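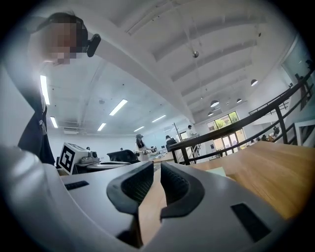
Obinna Ajayi wrote to us that the old word lists of Tilarley had the plural forms in the wrong column, and he was right. In this version the columns are corrected.

Tilarley Word List, version 5

The list contains 600 words of the dialect spoken in Tilarley, with English meanings. Of these, 182 have also a sample sentence. The words were collected by Ngozi Babalola and typed by Helju Vītola.

Files
words.csv has one word per line. sentences.csv is joined to it by the column id.

Known problems
Nearly 40 words have two spellings. We kept both and did not choose. Stress marks are missing for the names of plants.
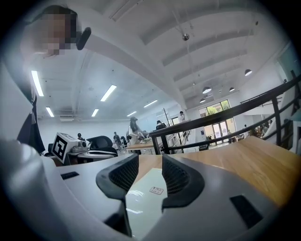 A pale card with a small gray label, on the table.

Use
You may copy the list for teaching. Please write the version number when you quote it. Corrections go to Danjuma Ekpo, and the next version is planned for December.

Related
Sivemberg Place Names
Nadell Proverbs, first part
Ojo Song Texts

5 comments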